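Open afternoon at the Catesdale robotics club

I've been meaning to get over to Catesdale for ages, and in April I finally went along to the robotics club's open afternoon (free entry, £3 for tea and a very good flapjack). It's upstairs in the old Kulkarni building and there are 39 steps, so bring your knees.

Most people made straight for the maze racers, but I got stuck at the Bedstead table and hardly left it! Bedstead is the student project, and they want an arm that can help somebody who's stuck in bed with the small daily things, starting with bottles and dishes.
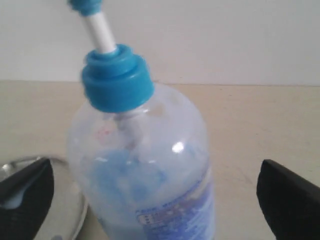
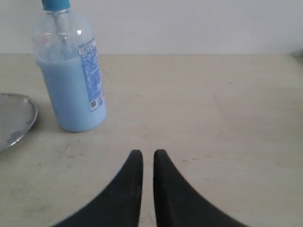 The bottle and the metal dish, from the gripper's side of things.

Tharun Menon, who is in his last year at school, let me have a go at driving. Goodness, it's hard. I kept closing the fingers far too early, and Myrto Konstantinidis (she runs the group) very kindly said everyone does. They've saved 1,924 practice runs so far, each one driven by hand by a student, and the plan is for the arm to learn from them. I added one more, though I expect it'll be quietly deleted.

I asked what the hardest bit was, expecting something about motors, and Tharun said see-through plastic, straight off. Then he and Bastien Lefèvre had a proper argument over whether softer fingertips would help, and I just stood there eating my flapjack.

They're entering the Rastineo student cup next, where each team gets 60 seconds per task. I'd love to go and cheer. Parking at Catesdale is dreadful, by the way, so take the bus and get off at the library.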